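Paperbacks going yellow, does storage make any difference?

Zokgate
Saturday, July 31, 2021

I've got 84 paperbacks in the spare room, mostly horror and crime from charity shops. The older ones are yellowing at the edges and two have cracked spines. Is it worth boxing them up, or does it make no odds? The room gets sun until lunchtime.

Voment
Sun is the main thing. Move the shelf or keep the curtains shut. I wouldn't box anything you plan to read again.

Pylypenko
Disagree about boxes. Mine went in the loft in December with a lid on and they came out fine. Lofts get hot though, so I'd use a wardrobe now.

Zokgate
No room in the wardrobe. I'm going through them this weekend and deciding what stays. Anything by Richard Bachman stays, whatever state it's in. 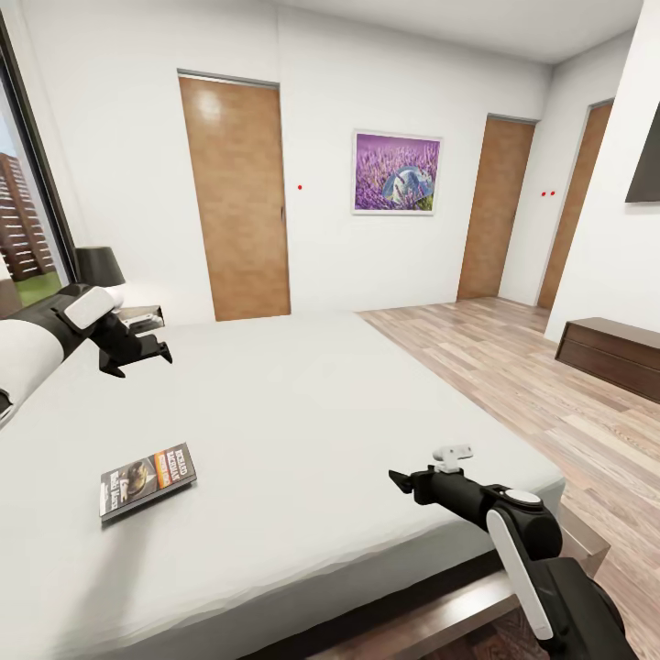
Imell reckons cheap paper goes yellow wherever you put it, and that you're better off reading them than fussing.

Voment
Partly true. It's the acid in the paper – but light and damp speed it up. I had 9 from the same shop, four on a windowsill, and those four look twenty years older than the rest.

Pylypenko
What about the cracked spines? I've used PVA on mine.

Imell
PVA is fine if you go thin. Never sticky tape, it goes brown and takes the cover with it.

Zokgate
Right, curtains shut and PVA on the two bad ones. Do you stand them up or lay them flat while the glue sets?

Voment
Flat, with something heavy on top. Leave them overnight.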